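Workshop Tips: Getting Your Gripper Software to Behave on a Messy Desk

May 15, 2018

A bunch of you wrote in after the last page (the one on cable ties and drag chains) asking when I'd get around to the software side. So this one is all software, or mostly software, with a little bit of desk tidying thrown in because I can't help myself. I run a small bench at home and help out at the Belden workshop when they'll have me, and everything below comes from jobs that ate up an afternoon I wanted back.

Name your frames before you write anything else

I mean coordinate frames. Table, tool, camera, base. Write them on a piece of masking tape and stick it to the bench where you can see it! My first planner had one frame called "world" and another called "world2" and I'm still a bit ashamed of it. If you're getting poses that look mirrored or that float over the table, check the frame names first and the math second.

Log at one rate and stick with it

I used to log the arm at 80 samples a second and the camera at whatever it felt like doing. Lining them up afterward was misery. Now every message gets a time stamp the moment it arrives, from the same clock, and I sort out the rest later in a script. Darren Rudd showed me his version of that script and it's shorter than mine by a mile (he won't let me post it, I asked).

While you're in there, log the gripper opening too, both the number you commanded and the number you got back. When a grasp goes wrong, the gap between those two is the first plot I pull up.

Slow the close, not the whole move

Lots of folks turn down the speed on everything when their arm knocks stuff over. You end up waiting forever and it still knocks stuff over. Split the move into pieces: go fast to a spot above the thing, come down at medium, then close slow. In my planner those are three separate settings in one text file, and I can change them without rebuilding anything. I keep a dated copy of that file for every job. Cheap habit, saved my bacon last September when a disk died.

Flat things need their own plan

Folders, envelopes, single sheets. A planner that's happy with mugs and boxes will come straight down on a folder and pinch at nothing. I wrote a separate routine called Hurkum (it's a nonsense word, my nephew's) which slides the flat thing toward the table edge until a bit hangs over, then grabs it from the side. It needs to know where the edge is, so measure your table and put the corners in the config. Don't try to get the edge from the camera every single time. It's a table, it isn't going anywhere.

If your software lets you set a lower limit on height, set it a hair above the tabletop for everything except the flat routine. You'll thank me when a bad depth reading comes through.

Small stuff fools the segmenter

Rubber bands, clear plastic rings, scraps of crumpled white stuff. Clear plastic is the worst, the depth camera looks right through it. What helped me was a minimum size filter on the blobs, and then a short list of small items I do care about that skips the filter.

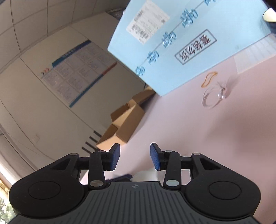 Printed labels are a mixed blessing. If your folders carry a barcode, use it! Reading one is a solved problem and takes a few lines with any decent library. But big blocks of printed text can get split off as separate objects, so I merge any two regions that sit at the same height and share a long border. Kanini Makokha talked me into that one, and my false picks on folders dropped right away. She also blurs the picture a touch before segmenting, which I've tried and can't decide on.

Keep a folder of the failures

Every time a pick misses, my script saves the color picture, the depth picture and the plan into one place. I'm up to 210 of them. Before I change a setting, I replay the lot and see which ones get better and which get worse. It takes as long as a cup of coffee and it's stopped me from "fixing" plenty of things that were fine.

Next page will be on calibration boards, and how to keep them flat in a damp garage. If you've got a trick for that, send it over and I'll try it out.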